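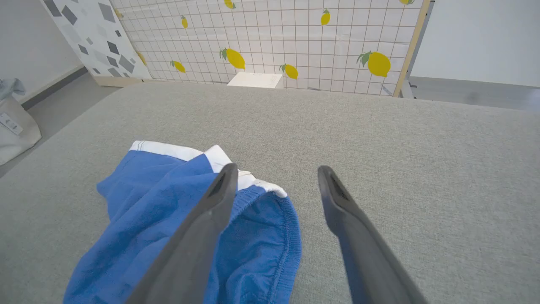
首页 > 家居指南 > 收纳与折叠 > 使用手册 > 第6节
上一节 | 目录 | 下一节

Tavion Greenberg 文 八月

第6节 在软凳或沙发上折叠贴身衣物和短裤

读到这一节的朋友,多半已经把 Boketti 收纳盒按前面的步骤装好了,隔板也卡进了槽里,那么接下来就轮到往里面放东西了。我知道很多人家里并没有一张专门用来叠衣服的大桌子,衣服从晾衣架上收下来,顺手就往沙发上一堆,晚饭以后再说。这完全没有关系,本节就是照着这种习惯写的。您只要有一块平整的坐垫,或者一张带软垫的长凳,就可以舒舒服服地坐下来,一件一件慢慢叠。

本节适用于带松紧腰的棉质短裤、内裤、睡裤,以及孩子的同类衣物。衬衫和毛衣请看第7节,折法不一样,盒子里的隔板间距也要另外调。

开始之前

请先把坐垫上的靠枕、毯子、遥控器都挪开,留出一块比衣服摊平后稍大一点的地方。坐垫如果是布面的,用手掌顺着一个方向抹一遍,碎屑和线头就会聚到一边,捏起来扔掉就行。浅色的布面(比如浅灰)看线头不太容易,可以把台灯打开,侧着照一照。

衣物必须完全干透。腰头里的松紧带比布身干得慢,摸布身觉得干了,腰头里面可能还有一点潮气,所以请一定捏一捏腰头再决定。要是还有些凉凉的感觉,就搭在椅背上再等一个晚上,不必着急。

收纳盒放在您惯用手的那一侧,盖子取下来放到身后或地上。Fusta 矮凳款的盖子兼作坐面,分量不轻,取下时请用两只手。

折叠步骤

1. 从衣服堆里拿起一件,捏住腰头两侧,轻轻抖两下。皱成一团的棉布抖过以后会自己松开大半,剩下的褶子等会儿用手抹就好。

2. 把衣服正面朝下平放在坐垫上,腰头朝向远离您的一边。如果腰头是另外拼接的颜色,比如蓝布身配白腰头,就很好辨认;同色的腰头请摸一摸哪一边更厚实。

3. 用手掌从中间向两边抹平。裤脚口若是罗纹收边,常常会往里卷,请用拇指把卷边翻出来压平。这一步看着琐碎,我自己起初也总想跳过去,结果叠好的衣服中间鼓起一块,塞进盒子以后旁边的全跟着歪。

4. 左侧三分之一向中间折,右侧三分之一再折过来盖住它。折好以后是一个长条,上下宽度应当大致相同。裤腿稍宽的短裤,下端会多出一个小角,往里收一下即可。

5. 从裤脚一端向上折,折到腰头下沿为止。

6. 用手指撑开腰头,把折上来的部分塞进腰头里面,再把整件轻轻压一压。塞好之后拿起来晃一晃,不散开就算成功。

7. 将叠好的小方块竖着放进收纳盒,折边朝上,腰头的开口朝下。

注意:请不要为了塞得紧一些而用力拉扯腰头。松紧带长期受力容易变形,腰头上的缝线也可能绷断。如果塞不进去,说明折得太厚了,请退回第4步重新折窄一点。

注意:软垫本身有弹性,千万别把熨斗直接放在坐垫上熨衣服。需要熨烫的,请移到熨衣板上,晾凉以后再拿回来叠。

小提示:软面上叠衣服,最常见的烦恼是手一按,坐垫陷下去,衣服跟着滑。您可以在腿上放一块 Hauser 折衣板(货号291,需另购),没有的话,拿一本大开本的硬皮书也能凑合,书皮干净就好。

孩子的衣物

孩子的短裤和内裤尺寸小,横向折三折往往太窄,站不住。建议改为左右对折一次,再照第5步和第6步往上折、往里塞。五六岁的孩子已经很乐意帮忙了,您可以让他们负责抖衣服和找腰头,大人来塞。第一次叠得歪歪扭扭是很正常的,我家抽屉里至今还有几件是那样放着的,穿起来一点也不受影响。

放入盒中

标准款每格并排放两列。请先放满靠里的一列,再放靠外的一列,每列之间留出能伸进2根手指的空隙,取的时候才不会把旁边的带出来。深色和浅色可以分格,也可以按家里人分格,看您的习惯。我个人更喜欢按人分,早晨找起来省事。

如果一格没有放满,剩下的几件容易倒,可以把随盒附送的 Besten 活动挡片插进最近的卡槽里,让它们靠着。挡片有一面带绒,请让带绒的一面贴着衣物。

常见情况

叠好没多久就散开:多半是第6步塞得太浅。请把折上来的部分往腰头里多推一些,推到摸得着底为止。

腰头卷边:洗后没有拉平就晾的缘故。下次晾之前,捏住腰头两端轻轻抻一抻;已经卷了的,用手掌焐一会儿再抹平,多数可以恢复。

盒盖合不上:请检查有没有放得太高的,厚棉短裤折出来会比薄的高出一截,可以把它们横放在最下面一层。

布面坐垫上沾了毛絮:叠完后用微湿的手掌朝一个方向抹,再用粘毛滚筒收尾。滚筒请不要来回搓,容易把布面搓起毛。

全部放好后盖上盖子,听到轻轻一声扣合即可。Fusta 矮凳款请在坐上去之前,用手按一按四个角,确认盖子已经落到位。

上一节:安装隔板 | 下一节:衬衫与毛衣 | 返回目录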